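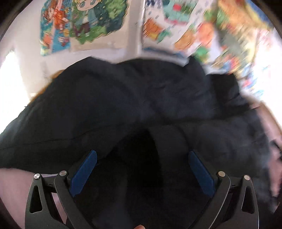 The Prelel hand kit arrived on Sat 21 February in a carton marked for somebody else's floor. The reviewer carried it up, signed the trial form, and read the terms twice. Two fingers, blue pads, one grip, four weeks. At the end of the trial the unit went back to Arnness or 1,796 was charged to the card.

The assignment was laundry. Ogilvie, the magazine, wanted a score out of ten and a paragraph on dark fabric, which the older Vumura kit had handled badly. Its software could not tell a sleeve from a shadow. Prelel claimed an improvement. The claim was on page 2 of the manual, in bold.

The procedure was simple. Put the pads at the edge of an opening. Close. Lift. Hold until the tone. Every lift was stored and sent to Arnness overnight, and in the morning a number came back.

The first morning the number was 4. The reviewer had made 126 lifts.

The second batch was done more slowly, dark cloth only. The pads went in at the neck, at the cuff, at the place where a seam turned under. Some lifts brought up the whole garment and some brought up a pinch of it. The manual made no distinction, so the reviewer wrote one into the margin — whole, part, none — and kept to it.

By the second week the reviewer had stopped folding by hand. This was noted under Habits, a heading the review template did not have.

On the ninth night a message came from Arnness with the usual number and one extra line. It asked why the navy item was always lifted last.

The reviewer read it standing up. There was a field for a reply, with a limit of 126 characters. The first answer ran over and was deleted. The second said the item belonged to someone who used to live at the address, and that it was clean.

The number the next morning was unchanged. The extra line said the item could be left out of future batches without affecting the score.

It went in first that day. Whole, the reviewer wrote, and waited for the tone.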